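Category: Resident Services / Laundry and Linen

Frequently Asked Questions: Personal Laundry at Skodside Residence

Which items may I send to the laundry?
Residents may send everyday clothing, nightwear, towels and bed linen. Leather, fur and items marked "dry clean only" are not accepted.

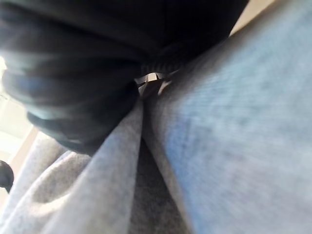
How should clothing be prepared?
Each item must carry a name label before it is sent. Please empty all pockets and remove pins or badges. Zippers should be closed, with the metal slider and its pull tab lying flat against the dark fabric of a jacket or the lighter cloth of a shirt. Items that require repair are returned unwashed.

How are knitted items washed?
Knitwear and fleece are washed at low temperature. Wool is accepted only if the care label permits machine washing.

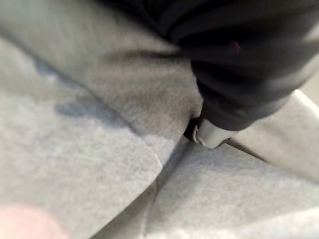
Heather-grey knit fabric with a soft, fuzzy surface.

Is there a charge?
Weekly laundry is included in the residence fee, up to a limit of 25 items. Additional items are billed monthly.

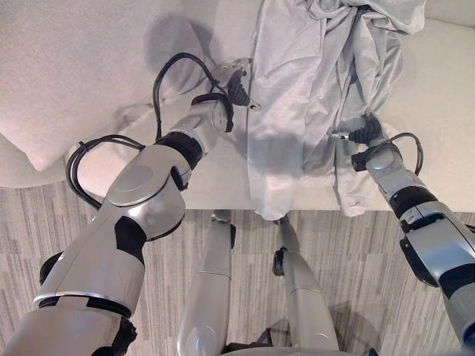

A light gray garment held over a white padded surface.

When will my laundry be returned?
Clothing is returned within 2 working days. Delays are posted at the Chmielewska Wing reception desk.

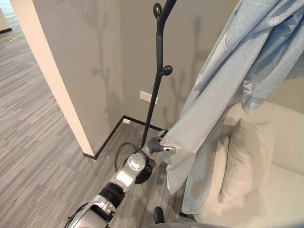
Page last updated: January 13, 2025

What happens to unlabeled items?
Unlabeled items are kept in Room 178 until the end of the following month. Families may collect them on a resident's behalf with written permission.

How do I report a missing item?
Please complete the Lost Clothing form at reception or call extension 367.

Related pages
Labeling Your Clothing
Moving In: What to Bring
Residence Fees from September
Visiting the Chmielewska Wing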